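# Renting a Nimri bin: the questions we keep getting

**What is a Nimri bin?**
An open rectangular metal bin that holds parts. We would love to make it sound more exciting, but Elie Qudah wrote the first brochure and retired the word "solution" on page one.

**Will mine arrive new?**
No. Ours is a rental fleet, and the bins have lived. Expect scuffs on the inside walls and a floor that looks as if someone taught a cat to skate on it. If you want a shiny one, the Cletow range is for sale and will stay shiny until your first delivery.

**Do scratches affect anything?**
Your pride, possibly. We pull a bin for bent rims, open seams or holes. Everything else is seasoning.

**Can I line it?**
Yes, with the Bretenis mat. Please don't use carpet. We had three come back with carpet glued in, and one of them had underlay.

**Why are the sides sloped?**
So parts slide toward the middle, where you can reach them. Long blocks will still wedge themselves across a corner, and for that we recommend patience and gloves.

**How should I load long blocks?**
Flat, one layer at a time, heaviest first. You may also tip them in from waist height, as most people do, and then write to us about the noise.

**What does it cost?**
$189 a month, with a minimum of 3 months. Delivery is extra outside the county. July is always booked solid, so ask early.

**Do I have to clean it before returning it?**
Sweep it out. Scraps of paper, stray chips and somebody's sandwich bag all count as contents, and we charge for contents. Smears are fine.
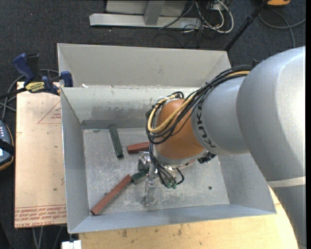 Return pickups leave our yard at 7 a.m., so have the bin emptied and by the door the evening before. The driver will not help you empty it. He has been asked.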